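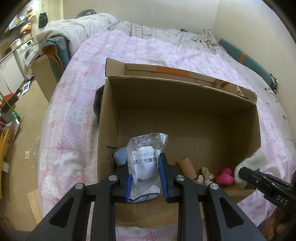

The Work at Hand: Chores and Machines
Online gallery, Wuvari Institute for Domestic and Retail Work

Introduction

The Wuvari Institute studies the ordinary tasks by which homes, stockrooms and small shops are kept in order. Among the questions most often put to the Institute is whether machines can yet take over such tasks. The answer depends a great deal on the task, on the room in which it is done, and on how much help is permitted while it is under way.

This gallery accompanies the Institute's survey of chores, which lists 136 separate tasks drawn from the home and the shop floor. The entries below were prepared by Tanveer Naqvi and are arranged by kind of work. Each gives the Institute's present assessment. The assessments are revised every March.

Packing and unpacking

Bagged goods in a cardboard box. A black gripper holds a clear, crumpled plastic bag between blue rubber pads. The bag contains a white item with a dark blue trim and carries a printed label, DVZ2504003. Soft objects lie close by on either side.
Assessment: within reach for single items. Clear plastic remains difficult for cameras, which may read the contents, the surface or a reflection as the place to close.

Mixed contents. A carton with one kind of product can be emptied on a fixed plan. A carton that holds a tube, a soft toy and a loose cloth must be looked at again after every removal, as each item taken out shifts the ones beneath it.
Assessment: possible at a slow pace, with frequent failed attempts at the bottom of the box.

Opening a sealed carton. The cutting of tape calls for light pressure and a sure sense of depth. Factory lines handle cartons of known size with fixed blades. The home offers no such regularity, and the goods are often directly under the flap.
Assessment: routine on a line, not yet dependable in a dwelling.

Laundry and bedding

Sorting. Division by color can be performed well under even light. Division by fabric or care label cannot, and a label folded into a seam defeats most systems the Institute has reviewed.
Assessment: partial.

Loading a front-opening washer. The door, the rubber seal and the depth of the drum present three separate problems. Garments trail over the lip of the opening and must be pushed in before the door is closed. In the Institute's trials at the Abubakar annex, a sleeve left in the door was the most common fault.
Assessment: possible, with a person checking the door.

Folding. Towels and plain shirts laid flat on an empty table are folded acceptably by several machines. Socks must first be found and matched, and fitted sheets remain beyond every system in the survey.
Assessment: good for towels, poor for the greater part of a family's wash.

Making a bed. Quilts and comforters are heavy, wide and without fixed shape. A single arm cannot hold both corners, and a machine on wheels must travel around the bed with the cloth in hand. Beds set against a wall add a side that cannot be reached from the floor.
Assessment: not yet.

Kitchen work

Clearing a table. Plates and cups of familiar shape are lifted without much trouble. Cutlery lying flat on a hard surface is slower, and leftover food is generally pushed to one side and left for a person.
Assessment: fair.

Loading a dishwasher. Racks differ from one maker to the next, and so do the habits of the people who use them. A machine taught in one kitchen required nearly 500 further attempts before its results in a second kitchen were judged equal.
Assessment: fair in a known kitchen, weak elsewhere.

Wiping surfaces. A clear counter is readily wiped. A counter in use must first be emptied, and the emptying takes longer than the wiping.
Assessment: good, subject to the remark above.

The shop floor

Restocking shelves. Boxed goods with square edges are placed reliably when the shelf is at chest height. Pouches, nets of fruit and anything hung on a peg are placed less reliably. At the Dondix store used for the Institute's observations, staff continued to fill the lowest shelf by hand throughout.
Assessment: good for boxes, limited for other packaging.

Returns. Returned clothing arrives in bags of every sort, opened, resealed or turned inside out. The label must be found and brought to the scanner, the garment must be inspected, and a decision must be made as to resale. The handling may soon be shared with machines. Inspection for wear and stains is expected to remain with trained staff for longer.
Assessment: handling partial, judgment not yet.

Counting stock. Machines that travel the aisles and read shelf labels are the most settled form of automation covered here. They lift nothing, and their work can be done before opening, generally between five and seven in the morning.
Assessment: dependable.

Floors. Cleaning machines serve well on open, level floors. Cords, paper and small items left lying about still require a person to walk the route first.
Assessment: dependable on a prepared floor.

Notes on the assessments

Of the tasks in the survey, 81 have been attempted by at least one machine under the Institute's observation. The remainder are assessed from the task alone, and are marked accordingly in the printed edition.

A task is called dependable only where it can be repeated 1000 times in ordinary conditions without injury to persons or serious damage to goods. Slowness is recorded separately and does not lower the assessment. The Institute takes the view that a chore performed slowly in an empty house may still be of use to the people who return to it, whereas a chore performed slowly on a shop floor obstructs customers and staff.

Assistance by a person at a distance is also recorded. Where an operator guides the machine, the task is not counted as automated, however well it is carried out.

Visiting and reproduction

The printed edition of the survey may be consulted in the Garketti Reading Room, which is open to the public each Tuesday from ten in the morning. Teachers wishing to use the gallery in class may do so without charge. Requests to reproduce material from this page should be addressed in writing to the gallery office at the Institute.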